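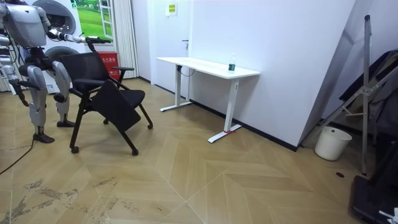

1/ ok so a few of you asked how it's going with the robot at work. I do room setup at the Lockwood training center (Jinda runs it now, same crew, new shirts) and since January my shift has had a humanoid on it. Mostly it moves chairs. You know the kind, black mesh back, little casters, the flip-down writing tablet that catches your hip every single time you walk past? Those. I have hated those chairs for years and now I get to watch somebody else deal with them!

2/ The big room takes 54 of them. Used to be two of us on a Sunday night, shoving and sweating, done by 10 if the last class left on time. Now it's me and the robot, and I spend a lot of the night walking ahead of it folding tablets and picking up cables. So my back is great. My step count is ridiculous.

3/ It's slow. I can do a row while it's still thinking about which side to grab. But it doesn't stop for coffee and I do, so by the end of the night we come out close to even

4/ What I miss is the other person. My old setup partner got moved over to Himthorpe to do check-in, days, better hours, she likes it fine. We used to talk the whole shift. I've started listening to audiobooks, which ok, I'm on my ninth.

5/ also there's paperwork now?? Every time it needs a hand I log it in Dornerel, with a reason from a dropdown. I hit ticket 1622 last week. "Other" is my favorite reason

We use cookies to improve your experience and show you content you may like. By continuing you agree to our Cookie Policy. Accept | Manage settings

6/ Somebody asked how it holds a chair. Both hands, one on each side of the seat shell, so the casters stay on the floor. I grab the backrest with one hand and drag, like a normal tired person.
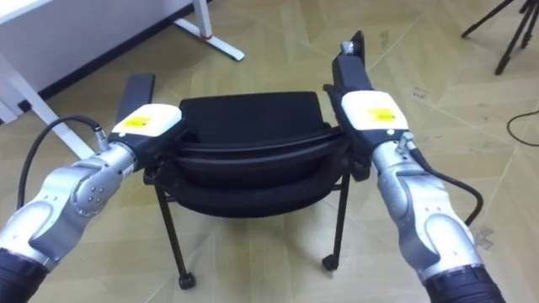
7/ The pay question, because I know it's coming. I got 40 cents more an hour for the "operator" title. I asked for more. They said they'd look at it again in 2027, so, mark your calendars I guess

8/ Would I go back to the old way? For the company, yeah, in a heartbeat. For my knees, no. Ask me again after we do the folding tables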